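Neveo Paper Trail Guide
Section 4: Sorting Handwritten Notas and Filing Them in the Box File

By Cameron Waaka

Welcome to the part of the guide I enjoy the most! By now you have your Neveo ledger set up (Section 2) and your suppliers entered (Section 3). What's left is the paper itself, all those small handwritten sales slips that come back from shops in pockets, envelopes and the bottoms of bags. Give them a good session once a month and the rest of your bookkeeping gets so much easier.

This section covers loose slips only. Full-size invoices go in the ring binder and are handled in Section 5.

What you need

A table you can spread out on, pushed against a wall if possible so slips can't slide off the back
A black box file or a lever-arch file, with a label slot
Plain paper clips (no staples yet, please)
A soft pencil
Your open ledger, or the Naltico import sheet if you enter everything in one batch
A few blank sheets of letter paper for backing

4.1 Gathering and squaring the slips

1. Empty every envelope, wallet and folder onto the table. Go and check the car too. There's always one in the car.

2. Turn every slip face up. On a nota the printed heading is at the top left and the date is usually written at the top right, so this goes quickly once your eye knows where to look.

3. Unfold the corners. If a slip has been folded in quarters, run your thumb along each crease a couple of times.

4. Lay one hand flat on the pile to hold it down and bring the edges in with the other. Work from the sides first, then the top.

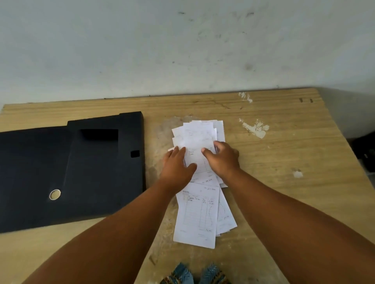 Do the slips have to be the same size before I start sorting?
Mixed sizes are fine. Line them all up by the top left corner, where the heading is printed, and let the bottoms come out uneven.

5. Lift the pile a little and let it drop lightly on its long edge, then on its short edge. Two taps on each side is plenty. Thin paper buckles if you bang it.

6. Set aside anything that isn't a sales slip: parking stubs, warranty cards, the back of a bag with a phone number on it. These get their own clip.

Caution: Keep drinks off the table. Ballpoint will put up with a splash, but gel ink runs and carbon copies can smear.

Note: If you have carbon copies, keep each copy behind its original until step 4 of the next part. Separating them early is the quickest way to enter the same purchase twice.

4.2 Clearing the table and setting out the box file

You'll want more room than you think for this part. Move the squared pile to a chair or a shelf for a minute and wipe down the tabletop. An old, scuffed table does the job beautifully, by the way. I did my first year of Kerslake paperwork on one with more paint on it than varnish, and every slip got where it was going.

1. Put the box file on your left if you are right-handed, or on your right if you are left-handed. Your writing hand should never have to cross over it.

2. Turn the file so that you can read the label slot from where you sit.

3. Write the label before you file anything. Month first, then the account name, for example MAY – WINURA. Pencil is best until the month is closed.

4. If your file has a finger hole in the spine, check that the ring is seated all the way round. A raised ring catches on the neighboring file and drags it off the shelf.

5. Leave the space in front of you completely free. That is your sorting area, and it needs to hold one row of slips laid side by side. 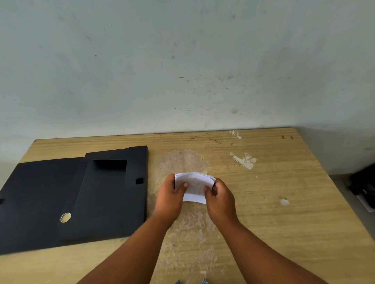

Reader's comment, Rosalind: I tried month first on the label and went back to account first after one quarter. We keep four accounts on the same shelf, and I kept pulling down the wrong May. Might be worth saying that it depends how many accounts you have?

Great point, and thank you! With one or two accounts, label by month first. With three or more, put the account first and the month second. Choose one order and use it on every file on the shelf.

Caution: A box file that is too full pops its catch when you lift it by the spine. Once the lid needs pressing down, start a second file and mark the labels 1 and 2.

4.3 Sorting by date and checking each slip

This is where the pile begins to turn into a record, and I find it really satisfying.

1. Bring the slips back to the table and hold them loosely in one hand, fanned just enough to see the top right corners.

2. Deal them into a row by date, earliest on the left. Slips with the same date go on top of each other.

3. Within each date, group by shop. If the shop name is missing, go by the handwriting. You'll be surprised how soon you recognize it.

4. Compare slips that look alike. Two slips with the same date and the same item may be an original and its copy, or two separate purchases. Look at the price, the signature and the number next to the heading, if one was filled in. When you've decided, write C on the copy in pencil.

5. Read across each line: quantity, item, unit, price. Multiply it out and compare with the total at the bottom. Handwritten totals go wrong more often than you'd expect, and mostly by small amounts.

6. If the total doesn't match, leave the slip exactly as it is and put the corrected figure on a backing sheet clipped behind it.

7. Give each slip its ledger number, in pencil, in the bottom left corner. Follow straight on from the last number in your ledger. If last month closed on 1595, the first slip this month is 1596.

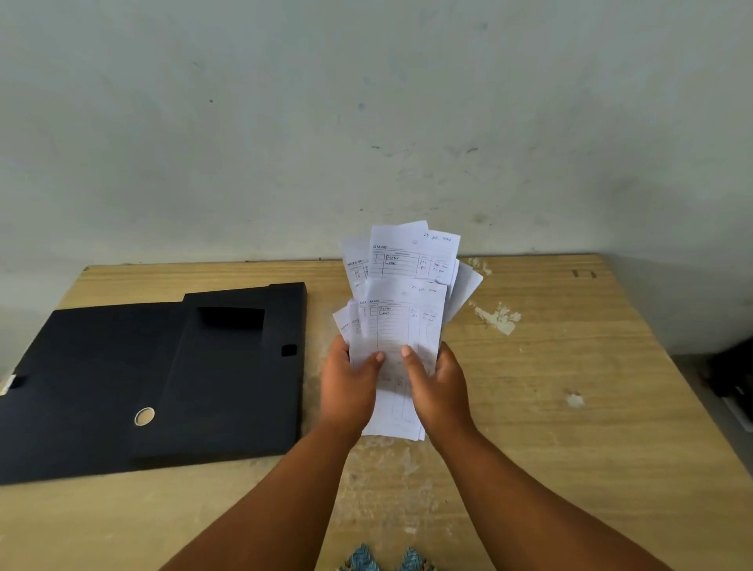
Fig. 4-3. Fanning the slips to compare dates and items.

Note: Short item names such as "Printer" or "Label" can mean several things. A printer, a printer ribbon and a printer repair might all be written the same way by a busy shop assistant. If you remember what it was, write the full name on the backing sheet now, while you still do.

Note: Leave dates on the slips in whatever language they were written. In the ledger, enter them the way you set up in Section 2. Naltico accepts either day first or month first, but only one of them per sheet.

4.4 Closing the stack

1. Pick up the row from right to left, so that the earliest date ends on top.

2. Square the stack one last time, using the top left corner.

3. Clip a backing sheet behind each date group. Write the date and the group total on the part that shows above the slips.

4. Add up the group totals and compare with the ledger. If the ledger shows 3194 and your backing sheets say the same, you're done with the hard part – go stretch your legs!

5. Lay the stack in the box file with the headings toward the spine and lower the spring clamp gently. Thin slips tear at the clamp if it snaps down.

6. Ink over the pencil label and put the file on the shelf.

If the totals don't match

Look first for a slip stuck to the back of another one. Thin paper clings, especially in dry weather.
Check for a copy that was entered as an original (see 4.3, step 4).
Check for swapped digits. If the difference divides evenly by nine, that's very often what happened.
Check the clip of odds and ends you set aside in 4.1, step 6. A real nota sometimes hides in there.

Still off? Put the stack away for the evening and come back to it in the morning with a fresh cup of coffee (on another table). Faded slips and missing pages are covered in Section 6.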